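Mon 11 May, folding notes, Skellville

Back on trousers this week, after most of April went on towels and T-shirts (I never want to see another towel). The Tamura sheet says long pants should go leg over leg first, then up in halves. Fine for jeans! The soft black ones are another story, they crease if you so much as look at them and one leg always wants to bunch up while the other lies there nice and flat.

Things I want to remember before I forget them again:

Lay them sideways, waist to the right. I tried waist to the left all morning and kept getting the legs crossed at the hem.

Smooth from the waist toward the hems. Going the other way just pushes the wrinkles up into the seat and then you're stuck with them.

Black on the white top is so much easier to judge than the gray Derura pair. You see the gap between the legs right away, and how far it still has to close.
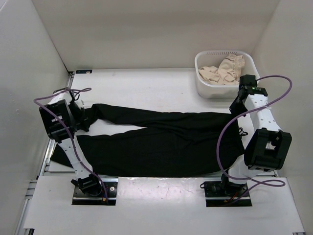 Matching the hems is where I lose the most time. If the back leg is even a little short, the whole thing comes out as a wedge and won't stack. I'm going to try pinning down the waist corner first and then bringing the leg over in one slow move, no tugging.

Also, the Ekix order came in, 36 pairs, mixed sizes. Wash them once before anybody folds them please, the new ones are stiff as cardboard. Shorts tomorrow if I get through these.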